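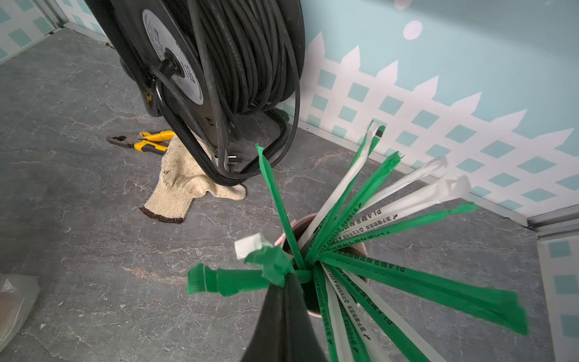
Nokmont Cable Reel, black, on tubular stand

I've been selling and lending out tools from the Ovberg shop long enough to have opinions about cable reels, and the Nokmont is the one I keep coming back to. It's a big black drum on a curved black tube frame, it stands up by itself, and the cable is thick enough that you don't worry about it every time somebody steps on it. Mine goes with me to pretty much every job, along with the pliers and whichever work gloves are still holding together.

What I like most is the stand. The bottom bar sits flat on the floor, so you can park the reel upright next to you and pull off what you need. I used to have one of those flat wind-up things you had to pin down with your foot, and I don't miss it one bit! The plug is a two-prong, and I leave it tucked down by the base of the frame when I'm done (it used to drag behind me on the stairs, and you can guess how that went).

Winding it back up takes a little patience. Lay the coils side by side, go slow, keep one hand on the cable to guide it. If you rush it you get a hump in the middle and then the last few turns flop off the side. Gemma Pace, who runs our Saturday-style open mornings whatever day they land on, can do a full rewind while holding a conversation. I can't. I wear a knit glove on my guiding hand, the cheap cream kind with the brown cuff, and it saves my fingers on a long pull.

The details

Cable length: 30 meters
Weight with cable: ask us, the number on our old sheet was for the smaller model
Stand: curved tube, black
Color: black
Stock number: 382
Price: $123
In the box: reel, stand, one sheet of instructions

Please unwind the whole thing before you run anything that pulls a lot of power, like a heater or a big saw. Cable left on the drum holds heat. For a lamp or a drill I just pull off what I need and get on with it. And keep it indoors or under cover, this one isn't made for rain.

What to get with it

A pair of combination pliers, if you don't own any. The yellow-and-black handled kind is easy to find again when you put it down somewhere silly. We carry a Pornell pair that I think is very good for the money, and their knit gloves come in packs — get the pack, you'll lose one glove a week like the rest of us. I'd also pick up a couple of hook-and-loop straps for the loose end.

Which floors is it okay on?

I get asked this a lot, mostly by people doing up kitchens and hallways. On concrete or tile I don't bother with anything underneath. On a floor that's polished or brand new I put down an old towel first and I lift the reel, no dragging. Ama Osei took hers through a whole apartment refit in July with a piece of carpet under the stand and told me the floor came out fine.

Ordering

We had a delivery of 26 and they've been going at a decent clip, so if the page still lets you add one to the cart, we've got one. Pickup is at the back counter of the Aliyu building, ring the bell and give us a minute. We ship too, but it's a heavy box and the postage shows it.

Returns are fine within the month as long as the cable's been wound back on. It doesn't have to be pretty.

Page updated 26/10/2022. The older Nokmont with the flat base is sold out and I don't expect any more of those.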